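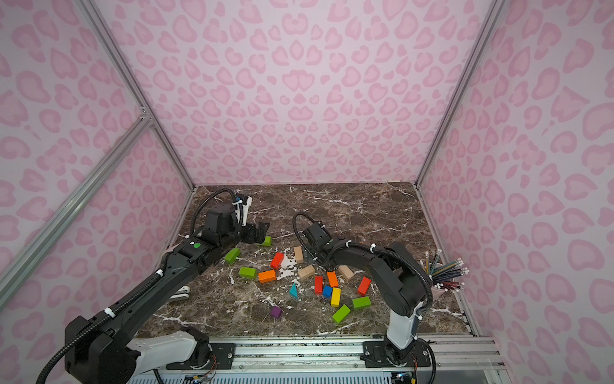
By Issa Wedska

Colored wooden blocks

Colored wooden blocks are small solid pieces of wood, painted or stained, used for stacking, sorting and free building. They are sold in mixed sets and are found in homes, preschools, waiting rooms and toy libraries. Plain blocks without color are usually treated as a separate type, often called unit blocks when their sizes follow a fixed ratio.

Shapes and sizes

The rectangular block is a common piece in many sets. Cubes, triangles, half circles, arches and short cylinders may be added. Most pieces fit easily in a child's hand. In a well-planned set the sizes relate to one another, so that two short blocks laid end to end match one long one. Cheaper sets sometimes ignore this, and walls built from them come out uneven at the top.

Small sets are often packed in a drawstring bag or a shallow tray. The Grindness Starter holds 51 pieces and the larger Grindness Classroom set holds 106. Butside, a rival maker, sold a chest of 315 blocks until 2000, when it was replaced by smaller boxes.

Wood and finish

Beech and maple are used for better sets, as both are hard and hold a clean edge. Pine and rubberwood cost less; pine in particular dents when dropped. Edges are rounded slightly before the color is applied.

Paint gives an even, bright surface and hides the grain. Stain soaks in and leaves the grain visible. Painted blocks slide against each other more easily, and tall towers are harder to build with them. Chipping begins at the corners.

Play and sorting

Very young children tend to carry blocks about and drop them before they begin to stack. Rows and towers come next, then bridges, in which two blocks support a third — a step that takes many children some time to work out. Enclosures follow, and after them buildings with names.

Color adds a second use. Blocks can be grouped by color, by shape, or by both together. At the Wedska toy library, sets are emptied onto the floor and sorted back into trays by color at the end of each session.

Care

Blocks are wiped with a damp cloth and dried at once. Soaking raises the grain and can loosen paint. Crumbs and grit are brushed off the play surface first, as they scratch the finish and keep blocks from sitting flat. Rough spots on unpainted wood can be smoothed with fine sandpaper.

See also: Unit blocks; Shape sorters; Toy storage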